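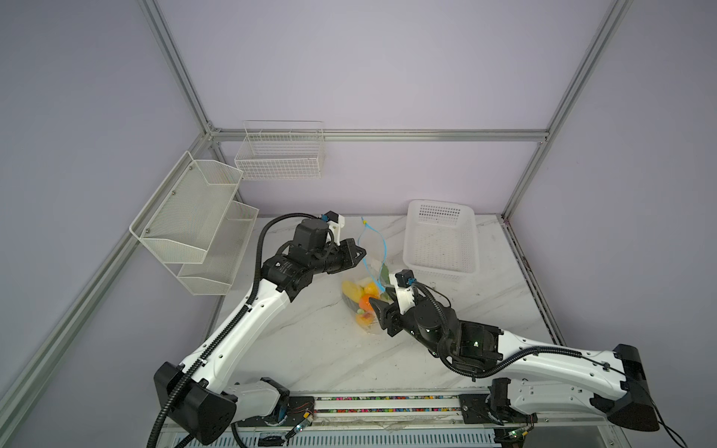
Food Storage at Home, Unit 5: Fresh Produce
Course notes, Nesen Adult Learning Center
Instructor: Shanthi Munshi

Bring these notes on Wednesday along with your storage log. We will finish the section on roots first, then go on to freezing. The reading is the produce chapter in the Alarcón course book, and you can skip the part on commercial cold rooms.

1. Produce is still alive

A picked apple or a pulled carrot goes on breathing. It takes in oxygen, uses up its sugars, and gives off carbon dioxide, water vapor and a little heat. Respiration is the name for this. The faster a fruit or vegetable respires, the shorter it keeps. Asparagus, peas, sweet corn and mushrooms respire fast. Onions, potatoes and winter squash respire slowly.

Temperature has the largest effect on respiration. Cooling slows it. Some crops are damaged by cold, however, and for those the refrigerator does more harm than good. Basil turns black. Bananas go gray in the skin. Unripe tomatoes stop ripening and lose flavor.

2. Water loss

Most fresh vegetables are largely water, and they start losing it as soon as they are harvested. A limp carrot has dried out but is usually safe to eat. Leafy greens lose water fastest because they have so much surface for their weight. Waxy skins slow the loss, and so does damp air around the food.
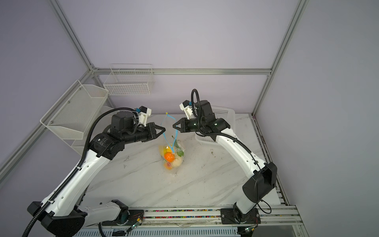
Humidity is controlled at home mostly by drawers, wraps and containers. A crisper drawer with the vent closed holds moisture in. With the vent open it lets moisture and gases out. Before you load any of them, the surface you sort on should be smooth and easy to wipe down, like a tabletop with a marble pattern, and big enough to spread the food out and look at it. Put anything bruised or split to one side and use it first. Do not wash berries until you are ready to eat them. Greens may be washed ahead if they are dried well afterward.

Closed plastic bags need some care. Water from respiration collects on the inside and drips back onto the food, and mold follows. A folded paper towel takes up the extra. For most vegetables a bag left partly open works better than one sealed tight. Seal the bag fully for the freezer, where drying out is the main worry.

3. Ethylene

Ethylene is a gas that some fruits make as they ripen. It also speeds up ripening and aging in other produce nearby.

High producers: apples, pears, ripe bananas, peaches, avocados, cantaloupe.
Sensitive: broccoli, cabbage, cucumbers, lettuce, carrots, leafy herbs.

Keep the two groups apart. Carrots stored beside apples can turn bitter. Broccoli yellows. You can also use ethylene on purpose: a hard avocado softens sooner in a paper bag with a ripe banana.

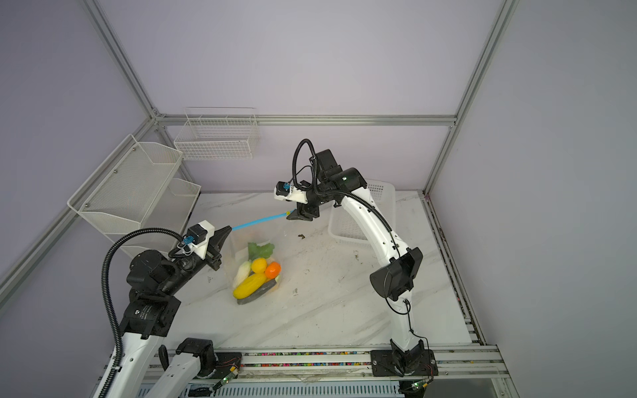 Dinesh Weerakoon objected in the last session that the two-group rule is hard to follow in a small refrigerator with one drawer, and that in his kitchen the apples have always gone in with everything else. He asked whether it matters if the food is eaten within 3 days. For that short a time it matters very little. The rule is for people who shop once a week or less. With one drawer, put the sensitive vegetables in it and keep the apples on an upper shelf, or on the counter if they will be eaten soon.

4. Where things go

Counter: bananas, whole tomatoes, uncut melons, stone fruit until ripe.
Cool dark cupboard: potatoes, onions, garlic, winter squash. Keep potatoes and onions in separate places.
Crisper, vent closed: greens, carrots, celery, broccoli, cucumbers (a few days only).
Crisper, vent open: apples, pears, grapes.
Refrigerator shelf, covered: anything cut or peeled.

Cut produce is a separate case. Once the skin is broken, bacteria can reach the inside, and the food has to be kept cold no matter what it is. This includes melon.

5. Storage log

Record 9 items. For each one write the place you stored it, the type of wrap or container, the first day you noticed a change, and what the change was. "Went bad" is not enough. Write wilted, soft, moldy, sprouted, yellowed or whatever fits. Blank log sheets are on page 152 of the course book.

Students who missed the January session can get the refrigerator thermometer exercise from the front desk.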